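**Fruit on the first floor: how the new arrangement works**

November 2022

The fruit order has moved. Up to now the boxes were left in the ground floor kitchen, where they took up most of the worktop and where anyone upstairs had usually missed the bananas by ten o'clock. At the last house meeting it was agreed to try a basket on the first floor as well, on the white desk against the wall. Pirmin Eder put the desk up and Štěpánka Malý has taken over the order from Alois Ortner, who looked after it for 4 years and has our thanks.

The desk is for fruit only. Please don't leave post, mugs or chargers on it. Parcels still go to the shelf by the lift. 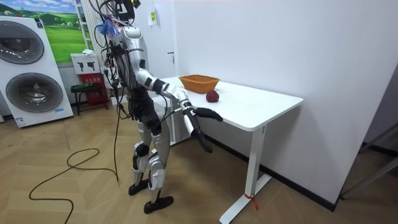

## What to expect each week

Fovoditz delivers twice a week, early in the morning. Each delivery is 27 kilos, split between the two floors. Most of it is apples, with pears while they last and bananas when the price is reasonable. Clementines start in the next few weeks. We have asked for fewer kiwis, as a good many of the last lot went in the compost.

Apples are the dark red sort at the moment. Several people have asked whether we could go back to the green ones. Štěpánka has passed this on, and Fovoditz say they can mix the box from February.

The cost to the house fund for the year so far is 1,912 euros. That is slightly under what was set aside, so there is no change to the monthly contribution.

## Looking after the basket

The orange basket is woven plastic and can go under the tap. It should be rinsed before each delivery and dried with a clean tea towel, including the braided rim, where crumbs and bits of leaf collect. Don't put it in the dishwasher. Seraina Bachmann tried that with the old one from Bucur and it came out the wrong shape.

A few other points:

- Wash fruit before it goes in, and let it drain.
- Bananas go beside the basket. They turn everything else soft.
- Take out anything bruised when you see it. The compost bucket is under the sink downstairs.
- If the basket is empty, leave it on the desk. Štěpánka checks it there before she sends the next order.
- Wipe the desk with a damp cloth. The white top shows every juice mark, and the scouring cream from the kitchen will dull it.

If you find a single apple left over at the end of the week, please eat it or take it home.

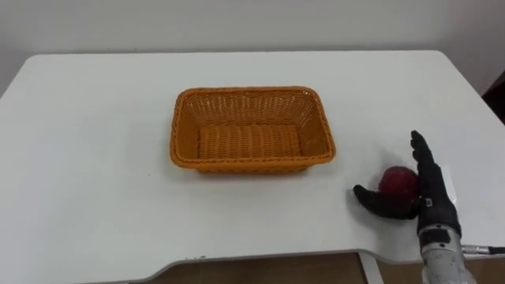

*The orange basket and a dark red fruit on the white table.*

## Rota until the end of the year

Pao-chu Fang has the first turn, followed by Seraina and then Pirmin. Each turn lasts 3 weeks. Swaps are fine as long as the list on the kitchen door is changed to match. Whoever is on the rota carries the upstairs share from the entrance, fills the basket and folds the empty box for the Terus collection.

There is no delivery in the last week of December. The Dendus office next door has offered us its spare pears before the break, and these will be put out downstairs in the blue crate.

Requests and complaints about the fruit go to Štěpánka, preferably by note in the folder.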